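Shared tables on the second floor: what changes in February

The long gray tables on the second floor of the Rallmont building have been open to all tenants since the fall, and they are now the most used part of the floor. That is good, but it has also led to a stack of notes in the suggestion box, most of them on three subjects: who gets a table, what can be left on it, and who wipes it down. Florencio Marín read through the notes, and the new rules below come out of that.

Booking first. Until now you wrote your name on the sheet by the elevator and hoped the person before you had finished. From February the sheet goes away and bookings are made through the front desk, in person or by phone. A booking runs up to 3 hours. If you need a table for a full day, ask Kristýna Tóth at the desk by noon the day before. She will try to fit you in, but short bookings come first on Monday, when demand is highest. If you are more than a quarter of an hour late, the desk may give the table to someone else.

Two tables by the stairwell stay open without booking. They are meant for short jobs such as packing a parcel, sorting mail or eating lunch.

Drinks got the most notes by far. Some of you would like them banned from the tables, and others pointed out that the kitchen seats only six people and is full by 11:30. We are not going to ban them. Cans and bottles are fine. Open cups of coffee or soup should stay in the kitchen, as the tabletops mark easily and the sealer we used last year does not hold up well to hot liquids. Put a cloth under anything that might drip or scratch. 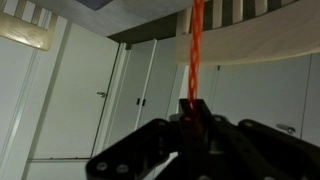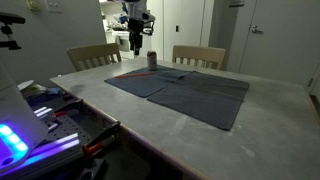
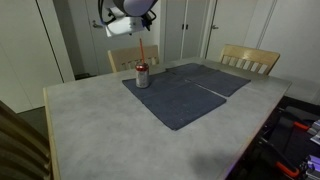
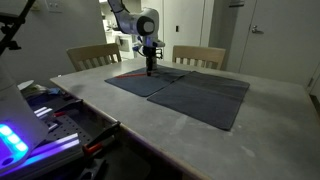
The cloths are kept in the bottom drawer of the supply cabinet. Used ones go in the bin beside the sink. Please don't take them back to your own office – we started the winter with 105 and the drawer was nearly empty by the holidays. A new batch has been ordered from Amarasinghe, who also do the hand towels for the restrooms. If the drawer is empty, tell the desk and they will bring up more from the basement.

On cleaning: the evening crew does the floors and the kitchen, and takes out the trash. They have never been asked to clear tables, and they will not move your things. At the end of your booking, take everything with you and wipe the top with water and a little dish soap. No bleach and no glass spray. The scuffs that are already there will be looked at when the tables are resealed, which Ľubomír Říha expects to do over two weekends in the spring. We will post the dates by the elevator once he has them.

Items left behind will be held at the front desk for a week. After that, anything useful goes to the swap shelf on the ground floor and the rest is thrown out. Food is thrown out the same evening.

A few notes asked for more power outlets. The electrician has quoted for a row along the window side and we are waiting on a second price. In the meantime, extension cords can be borrowed from the desk. Run them along the wall and not across the walkway.

Someone also asked whether the tables can be used for classes. Yes, with notice. Skillora has already booked two evenings for its bookkeeping course, and Yanling Pan would like to start a mending group if enough people are interested. Leave your name with her in room 6 or at the front desk. Groups from outside the building need a tenant to sign for them.

Questions about any of this can go to Ainhoa Salcedo in the building office, mornings only. The suggestion box will stay where it is, next to the mailboxes, and is emptied every other week.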